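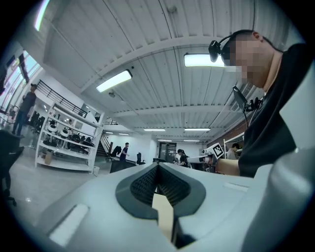 Speaker notes — "What the Arm Changed, and What It Didn't"
Othmane Morsy, operations lead, Plirkley
June 2025
Twenty minutes plus questions. Slow down. You always run fast in the first five.

OPENING

Good morning. I run operations at a small company that packs sample kits for flooring and tile stores. You have held one of our kits if you have ever stood in a kitchen with 15 squares of beige, trying to love one of them.

(Wait for the laugh. If there isn't one, keep walking.)

I was asked to speak about automation and the future of work. I can't do the future. I can do the last 18 months on one floor, with 29 people on it, most of whom had opinions.

WHERE WE STARTED

Our packing line was a long table and a radio. The job was to pick a sample, check the face, slide it into a sleeve, put the sleeve in a box. A good packer finished 116 kits on a shift and went home with sore thumbs. The thumbs matter, so say it twice.

Management (me) bought two arms through an integrator called Badawi. The sales deck had a picture of a smiling woman holding a tablet. We have never owned that tablet.

THE PART I GOT WRONG

I announced it in an email. On a Thursday, at ten to five. The subject line was "Exciting changes to the line." Please write down that subject line and never use it.

By Monday there were three versions of who was getting fired, and in one of them it was me. I had no plan to let anyone go, but I had left that out of the email. I thought it was obvious. I then held a meeting to say so, and it went as well as you'd expect from a man explaining why he had forgotten the main point.

TEACHING THE THING

The arm did not arrive knowing how to pick up a flat piece of tile. It had to be shown, and the people who knew how were the packers. So we put them in front of it with grippers in their hands and had them do the pick, over and over, while it was all recorded.

We did 200 picks before lunch on the first day and threw most of them out. Everybody was being careful for the camera, and careful is not how anyone packs. The useful picks came later in the week, when people got bored and went back to talking about their weekends.

What I did not expect was the arguing. Two people who had worked side by side for years found out they lifted a sample from opposite corners, and each believed the other one was doing damage. We lost an afternoon to this. The robot waited politely.

(Pause. Drink water.)

WHAT CHANGED

The arms do the plain square samples now. People do the odd shapes, the chipped ones, anything with a textured face, and the returns, which come back in grocery bags.

Thumbs are better. Backs are about the same.

There is a new job, called cell lead on paper and "babysitter" on the floor. It pays more. I fought for that and I'd fight harder next time; the first number I got approved was embarrassing. Four people rotate through it. One tried it and asked to go back to the table, saying the arm was bad company. We let her go back at the higher rate.

The line is quieter too. With hands on every station people talked all day. Now a person can stand a whole shift between two machines, so in December we moved the stations to face each other. It cost us some floor space and an unpleasant phone call with Pridden, who do our layouts.

WHAT I'D ASK YOU TO DO

Say what happens to people's jobs in the first sentence. Settle the pay before the crate is opened. Pay the ones who do the teaching for teaching.

And keep the radio.

IF THERE'S TIME

The Puno order story. Short version only. Leave out the forklift.

LIKELY QUESTIONS

Payback period: longer than the deck said. Give the real number if finance is not in the room.
Did anyone leave? Two, one to retire, one to a competitor with no robots. Be fair about the second one.
Would I do it again? Yes, with a different email.

Last updated after the dry run
3 comments · 15 shares
Contact the speaker through the Plirkley front desk · © Plirkley · Back to top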